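The Report of Operator Nazari
A story in the form of a station record 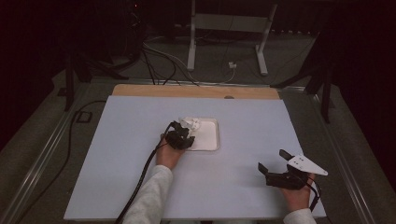

The Troltcombe Station of the Brasedura Handling Institute opened its demonstration program in July, under the direction of Man-lok Hsiao. The program employed four operators. Each operator was required to show one task, by hand, 400 times, using the paired grippers, and to file a written report at the end of the series. The reports were not expected to be long. Most ran to a single page. The report filed by Operator Ladan Nazari ran to nineteen, and the Institute has kept it.

Her task was listed in the schedule as Item 6, Crumpled Article, White, From Tray. The operator was to take hold of the article with the left gripper, lift it clear of the rim, and pass it to the right gripper, which was to be held open and ready. The article was then to be set down on the board. The right gripper would release, the article would be returned to the tray, and the series would continue. The schedule allowed forty seconds for each demonstration.

Operator Nazari completed the first 200 in four shifts. Her entries for this period are brief and correct. She noted the left cable, which pulled at her wrist when she reached past the center of the board, and asked for more slack. Slack was provided. She noted that the room was kept darker than she would have liked beyond the edges of the table. Supervisor Hsiao replied in writing that the lighting was set by the program and would remain as set.

The first entry of a different kind appears beside Demonstration 214.

"I hesitated," she wrote. "The article had settled with a fold standing up, and I knew that I could take it by the fold. I did not want to. My father folded napkins for the dining room of the Grotanska Hotel for thirty-one years, and he would never pick one up by the fold. I went under it instead. The demonstration took fifty-two seconds. Please advise whether it should be struck."

The matter was referred to Jabari Biwott, who had charge of the records. Mr. Biwott reviewed the demonstration twice. He found that the article had been lifted and passed in good order, and that the hesitation lasted eleven seconds, during which the left gripper remained beside the tray and did not move. The rules of the program provided for drops, for collisions, and for demonstrations interrupted by a visitor. They made no provision for an operator who waited. He marked it as accepted and returned the sheet.

She hesitated again at 230, at 231, and at 247. By 300 she was going under the article every time.

Supervisor Hsiao met with her at the close of that shift. The minutes of the meeting are attached to the report as Annex B. He reminded her that the machine would learn what it was shown, and that a machine which paused for eleven seconds before a crumpled article would be of limited use to the Chettiar laundries, with whom the Institute had a contract. She said that she understood. He asked whether she wished to be moved to Item 9, which concerned bottle caps. She said that she did not. He asked whether she would resume the standard grasp. The minutes record that she looked at her hands, and that the meeting ended at 6:40 in the evening.

The remaining demonstrations were completed on schedule. None was over forty seconds. She had become quick at going under.

Training was carried out at the main building in the autumn, using her series together with those of Operators Bogdan and Majimbun, who had been given the same item on other tables. There were 1096 accepted demonstrations in all. Ovidiu Bogdan had taken the article from the top each time, and his report states this in one sentence. Rizal Majimbun had used whatever approach came to hand. It was the view of the training office that the habits of one operator would be lost among the others.

The first trial was attended by Supervisor Hsiao, Mr. Biwott, and two representatives of Chettiar. The arms were brought to the ready position and the article was placed in the tray. The left arm moved out over the board and came down beside the rim, and there it stopped.

Mr. Biwott had his watch in his hand. He has stated that he did not look at it, as he found that he was already counting. At eleven the arm lowered its jaws, went in under the article, and raised it. The right arm was open to receive it.

The representatives asked whether the delay was a fault. Supervisor Hsiao was silent for a time. He then informed them that it was a known feature of the training material and could be removed before delivery, and it was removed. The Chettiar machines have since been in regular service, and no complaint has been received concerning them.

The trial machine was not altered. It was kept at Troltcombe for the instruction of new operators, who are brought in to see it during their first week. Item 6 is still run on it at the end of the day. Operator Nazari, who now has charge of the station, sets the article in the tray herself, and those present are asked not to speak until it has been lifted.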